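Haltow hand gripper -- pads slipping on thin handles
Forum: Grippers and end effectors

pirker_bench
Hand-held Haltow unit, textured pads on both fingers, used for sorting cutlery into a holder. After 626 cycles it started dropping chopsticks. Spoons are fine. I cleaned the pads with alcohol, let them dry for 15 minutes and checked the pivot screw. No play that I can feel. Before I order pads from Cekau, is there anything else worth checking?

Setup is below. The chopsticks lie across the spoons and the black handles, so the pads often meet them at an angle.
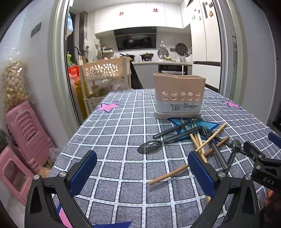 Andor Farkas
Check that the pads are parallel before you buy anything. Close the fingers on a strip of paper at the tip, then at the root. If it pulls out at one end only, the pads are fine and the finger is skewed.

fulop32
Disagree. At 626 cycles I would swap the pads first. Texture wears down before you can see it.

Andor Farkas
New pads on a skewed finger wear the same way. The paper test takes five minutes.

pirker_bench
Paper holds at the root and slides out at the tip, left and right the same. Loosening the pivot now to reseat both fingers.

fulop32
Fine, but mark the screw position first -- and I would still order the pads.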